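Ravwood Design Center Newsletter
Workshops and Facilities
22 April 2026

Patterned Wall Panels Installed in the Bench Enclosure

The Ravwood Design Center is pleased to report that the bench enclosure in the Gredell Workshop has been fitted with its new wall coverings. The work forms part of the interior surfaces program, under which members test patterns and finishes at small scale before proposing them for full rooms.

The pattern selected for this first installation is Pavovari, a pink leopard-style print on a very pale ground. It was chosen by the surfaces group in October from 12 designs submitted by members. The same print has been used on every wall panel, so that its effect can be judged without competition from a second design.

Readers who have seen Pavovari only as a flat sample will find that it behaves differently in an enclosed space. The spots are soft in outline, with a darker pink ring around a paler center, and a number of them come close to heart shapes. Viewed along the length of a panel, they seem to shrink and draw together toward the corner. Members considering a dense print for a narrow room are encouraged to study this effect before ordering material.
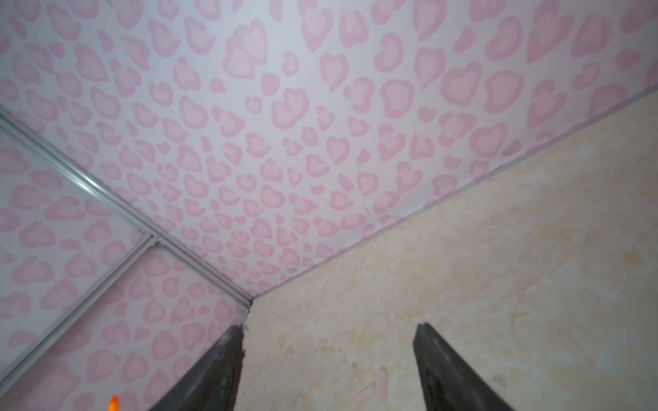

Frame and Fittings

The enclosure is built on silver aluminum rails with a grooved profile, joined by brackets and bolts. The surfaces group discussed at some length whether the rails should be painted or covered to match the walls. It was decided to leave them as they are. The plain metal gives each panel a clear border, and the grooves remain available for attachments.

Members are asked to observe the following when working with the frame:

Do not loosen the corner fittings without first speaking to workshop staff.
Do not apply tape or adhesive to the printed surfaces.
Return spare bolts to the labeled drawer under the Barbosa bench.

The cost of materials for the enclosure came to $800, of which $500 was met from the small projects fund. The balance was covered by the regular workshop budget. No increase in member fees is planned as a result of this work.

Choice of Tabletop

A patterned wall places certain demands on the surface beneath it. The group wished to avoid plain white, which was thought too stark beside the pink, and a dark top was rejected at an early stage. The tabletop now in place has a beige, marble-like pattern with veining in cream, tan and light gray. It is a warmer surface than the walls, and the two patterns differ enough in character that neither is mistaken for the other.

Opinion in the group was not unanimous. Several members would have preferred a solid color, and their view has been recorded for consideration when the next covering is selected. Written comments from the wider membership are welcome and may be left at the front desk.

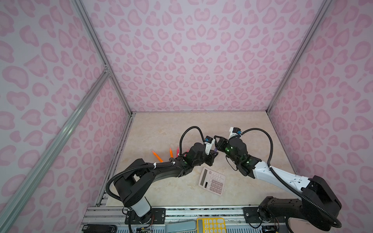

By Lindalva Fontes
Workshops and Facilities

The meeting of wall and tabletop received particular attention in the planning of this project. In a full-size room, a baseboard hides small differences in the cut of the wall covering. At bench scale there is very little depth available for such a piece, and anything heavy would draw the eye away from the print. A thin, whitish trim strip has therefore been used along one wall, where it separates the pink spots from the veined surface with a narrow, quiet line.

The corners also merit study. Three surfaces come together at each inner corner, and a print of this density makes any change of direction easy to see. Members preparing their own sample panels should plan the layout from the corner outward and should mark the position of the rails before cutting. 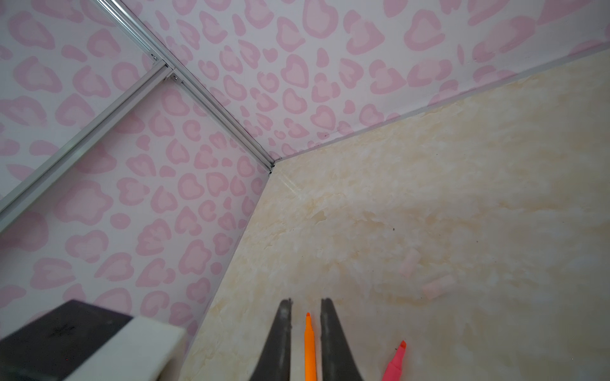
Inner corner of the enclosure, with the Pavovari print and marble-patterned surface.

The Pavovari panels will remain in place through October. Proposals for the next covering must include a printed sample and a short statement of the kind of room for which the pattern is intended. Each member may submit up to 2 designs. Forms are available from the Workshops and Facilities office.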